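Wipe-Down Day

Apr 13, 2022

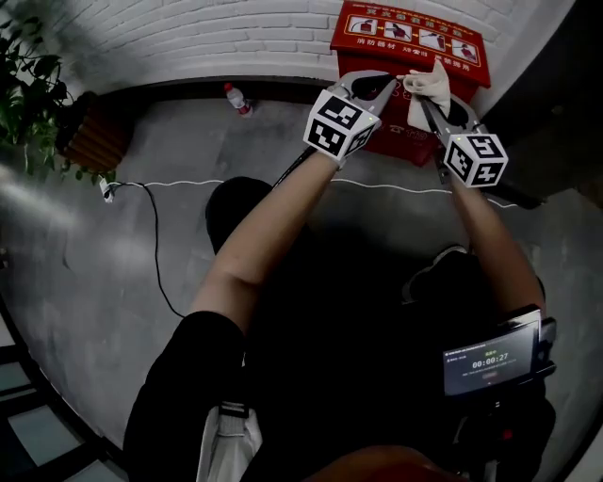
So-ying Pan's rules for gripper work now run to two pages, and rule one is still "keep the marker cubes visible." Fine by me. Rule two says to treat every surface as if an inspector were watching, so a cloth in the right-hand jaws against the lid of the fire-equipment box feels very holy. The timer read 27 seconds and I was already composing objections. Misaki wants a limit of 120 seconds per task. I want lunch.

Filed under: Work, Grumbling
2 comments | Share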